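Week 6: Fan Clubs, Fan Mail and How Fame Got Personal

OK, so last week I ran out of time before we got to fan clubs, and I'm sorry, because it's my favorite part of the whole course! These notes cover what I would have said plus what we'll do today. Bring the Stergiou chapter with you, the one on movie magazines (I know the photocopy is faint, I'm working on it).

Start with the letters. A studio star got mail by the sack, and somebody had to answer it. Usually that was a secretary with a stack of signed photos and a short list of stock replies. Fans mostly knew this and wrote anyway, and I'd like you to think about why. When I was 15 I wrote to a soap actor and got back a postcard with a printed signature, and I kept it on my wall for years. Did I think he'd signed it? Sort of. I wanted to.
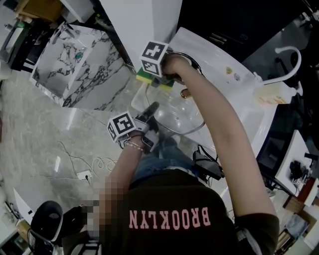 Themis Antoniadis
Popular Culture and Celebrity, Arden Hall
Posted 3/16/04

Now the clubs. You paid your dues, you got a card, a newsletter and maybe a pin. The newsletter is the thing to look at. Read the two in your packet and mark every place where the writer talks to "you" as if you were a friend of the star. I found 17 in the first one alone, and it's only four pages long! Stergiou calls this "borrowed closeness," and that phrase will be on the midterm, so put a star next to it.

Then compare it with an official web site or a message board today. The star (or the star's assistant) posts a diary entry, fans reply within the hour, and now they're also talking to each other. Is that the same borrowed closeness, or has the club become the point? Omine says the second. I go back and forth, and you're welcome to argue with both of us.

For next time: read Bramesach, the first 90 pages, skipping the part on radio. Pick one celebrity, living or dead, and find one piece of fan writing about them. Bring a copy. The November packets had the wrong page numbers for this reading, so if you're using a friend's old one, check with me first.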